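Yeom Women's Refuge and Advice Centre
Premises safety checklist, with inspector's comments
Period covered: February
Inspected by: In-ho Shin
Received for the centre by: Bo-ram Ma

Ratings: S = satisfactory, A = action needed, N = not inspected on this visit.

1. Entry and perimeter

1.1 Street door closes and latches unaided: A
Comment: Door stops short of the latch when released from half open. Closer arm to be adjusted. Staff to push the door shut by hand until this is done.

1.2 Entryphone picture and sound at reception: S
Comment: Flatel unit tested from the step and from the side gate. Speech clear at both points.

1.3 No sign, plate or letterbox label identifying the service: S

1.4 Side gate lock: A
Comment: Key turns but the bolt does not fully engage. Replace the lock, do not lubricate. Three keys are listed in the register and two were produced. The third must be traced before the new lock is fitted.

1.5 External lighting, rear path: S
Comment: Sensor responded at 10 metres.

2. Alarms and calls for help

2.1 Fixed panic buttons, reception and both interview rooms: S
Comment: All buttons tested with the monitoring desk on the line. The button in interview room 2 is under the desk on the client's side. Move to the worker's side at the next electrical visit.

2.2 Personal alarms issued to outreach staff: A
Comment: Tarkex pendants in use. One was found uncharged in the drawer with no entry in the issue sheet. Issue sheet to be signed at handover, morning and evening.

2.3 Response instructions displayed for staff: A
Comment: The sheet in the office gives the old out-of-hours number. Remove and reprint. The copy in the sleeping-in room is correct.

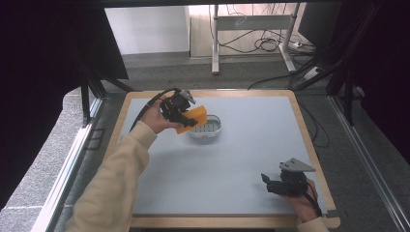
2.4 Weekly alarm test recorded: S
Comment: Entries complete. The 7 p.m. test time overlaps with the children's bedtime on the first floor and residents have asked for it to be moved. No objection from this inspection to an afternoon time.

3. Fire

3.1 Escape routes clear: A
Comment: Pushchairs on the first-floor landing. Clear width at that point is below what the centre's own fire plan allows. Pushchairs to go in the ground-floor store.

3.2 Final exit doors open without a key: S

3.3 Extinguishers in date: S

4. Records and confidentiality

4.1 Case files locked when unattended: S

4.2 Visitor book does not show residents' names: A
Comment: Earlier pages are readable by anyone signing in. Change to tear-off slips.

4.3 Case system locks when idle: S
Comment: Cinix terminal locked after 400 seconds. The setting is within policy. A shorter time is advised at reception.

5. Petty spending for urgent repairs

5.1 Limit known to shift leads: S
Comment: Limit is £500 per job. £257 is quoted for the gate lock, so item 1.4 can go ahead without further approval.

Items marked A under sections 1 and 2 are to be closed first. Reinspection will cover those items and 3.1 only.

Signed: In-ho Shin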